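Home | Swaps | Rooms | FAQ | Join

Nesby House Swap: Questions We Get a Lot

5 min read

Swapping homes for a vacation is one of the best things we've ever tried, and we love talking about it! These are the questions new members send us most, with answers from people who have done it themselves.

How does a swap work?

You stay in someone's home while they stay in yours. No rent changes hands. Both households agree on the dates, sign the short swap letter, and trade keys or door codes. Most of our members swap for two or three weeks in summer, but long weekends are popular too (and a great way to find out if you like it).

Do we have to swap at the same time?

Nope! Plenty of people do a staggered swap. Farzad Kiani and his family had their guests over in March, stayed with an aunt that week, and took their turn in June. If your guests come when you have nowhere else to be, talk it over early, and put both sets of dates in the letter.

My place is small. Will anyone want it?

Yes, yes, yes. We have 3,225 homes on the list right now, and many of them are studios and one-bedroom apartments. Small places close to a train stop get snapped up. People want a good bed, a kettle, and a neighborhood to wander around in. Write your listing the way you'd tell a friend about the place: where the morning sun comes in, which bakery is worth the walk, how noisy the street gets at night. Mention the stairs.

What should I put on my listing page?

Every room gets its own entry, bathrooms included. Say whether there's a tub or only a shower, and how long the hot water lasts if four people are in line for it. Guests read these entries far more closely than you'd think, and dark tile or a narrow room has never scared off anybody we know of. 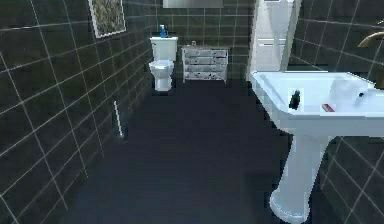 How clean is clean enough?

Clean sheets, clean towels, an empty shelf in the fridge, and an empty shelf in the bathroom. Give the oven a wipe. Adaeze Osagie has swapped out of her house in Te Moana for years and she does one closet a day in the week before she leaves, which she says has made her like her own house more. On the last morning of a swap, strip the beds and run one load of wash. The rest can wait for the owners unless you've agreed on something else.

Can I lock a room or a closet?

Of course. Just say so ahead of time. A surprise locked door feels odd, while a line in the listing ("the back closet is ours") bothers no one.

What about furniture I really care about?

Talk about it! If a chair was your grandmother's, or if it's brand new and you'd rather it didn't meet spaghetti sauce, tell your guests.

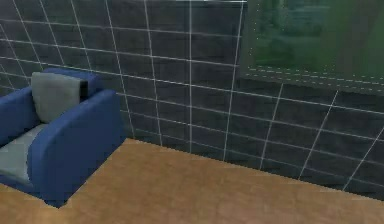
They would much rather know. Some members throw a blanket over the good seat and leave a note, and some put the piece in the locked room. Others shrug and figure that furniture is for sitting on. All of these are fine. Small damage gets sorted out between the two households, and in the 83 swaps we followed up on last year, most of the stories we heard were about broken glasses that had already been replaced.

Where do people leave their house notes?

Somewhere you can't miss on the way in. A low cabinet or a hall table is perfect. Liesl Holzer leaves a ring binder with the Wi-Fi password on page one, then trash days, then the trick for the back door, then a whole glorious chapter on ice cream. Keep a paper copy even if you also send it by email. Phones die. 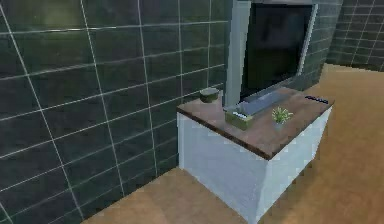
A low white cabinet with a brown wooden top, against the tiled wall.

Can we bring the kids? The dog?

Kids, almost always. Families love swapping with families, and finding a stranger's box of train tracks is pure joy at age five. Pets are up to the owners. Some people are thrilled to have their own cat fed as part of the deal, so ask.

Does my home insurance cover this?

Call and ask before you sign anything. Use the words "home exchange, no payment" and get the answer in writing. Renters should check with the landlord too.

What does it cost to join?

Membership is $40 a year. Your first 5 messages are free, so you can look around and say hello before you decide.
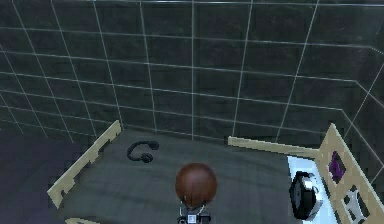
Dark square tiles with pale grout.

I'm nervous. Is that normal?

Totally normal! Set up a video call, walk each other through your homes, and ask every silly question you have. Edvin Dalen hosts a newcomers' call at 7 p.m. in the first week of each month, and he's happy to stay on late.

Contact: Sewwandi Mridha, member help desk | © Nesby House Swap | Back to top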